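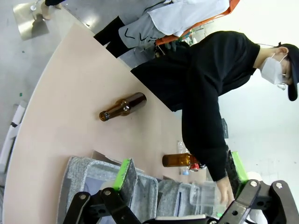

Brown glass, a can and clear plastic on the sorting table at Plistlow, with the gray felt bins close at hand.

The first thing I learned at Plistlow is that glass has a sound. Drop a good bottle in a felt bin and you get a dull little thud. Drop one with a hairline crack and you get something closer to a click, and anybody who has worked the returns table for a while will turn their head at it. I spent most of February trying to hear the difference and got it right maybe half the time.

I went there to write about the arms. Plistlow takes back empties from cafes and corner stores, sorts them, and sends the good ones out to be washed and refilled. Until last winter every piece was picked up by a person. Now there are two robot arms from a company called Arnari, and between them they handle nearly 800 pieces an hour when things are going well. A person on a steady day does 400. You can guess how that news went over in the break room.

"I thought, okay, that's me done," says Cheuk-hei Kwok, who had been sorting by hand longer than anyone else on the floor. He wasn't done. He works the same hours for slightly better pay, but if you ask him what his job is he has to stop and think about it. Part of the day he sorts. Part of the day he lays out bottles in awkward ways - on their sides, necks pointing every which way, a can tucked up against one - and watches what the arm makes of it. Clear plastic gives it the most trouble. Brown glass is easy, he says, unless the light hits the shoulder wrong.

What he misses is the talking! Two people across a table will chat all morning. A person next to an arm tends to watch the arm. The crew asked for the tables to be turned so they could face each other again, and management said yes, which surprised me a bit (it cost them a day of work and a lot of tape on the floor).

Not everybody is happy, and I don't blame them. The evening shift is smaller than it used to be. The people who left weren't replaced, and the ones who stayed say the pace has changed, even on the jobs they still do by hand. You feel slow next to something that never goes for coffee. One woman told me she went home with sore wrists before and goes home with sore eyes now, and she hasn't decided which she likes better.

The next site to get the arms is Ayala, across the river, where they've been promised 60 hours of paid training each. Cheuk-hei is going over to help teach it. He's planning to start with the felt bins and a box of cracked bottles, and he won't switch an arm on until the second week.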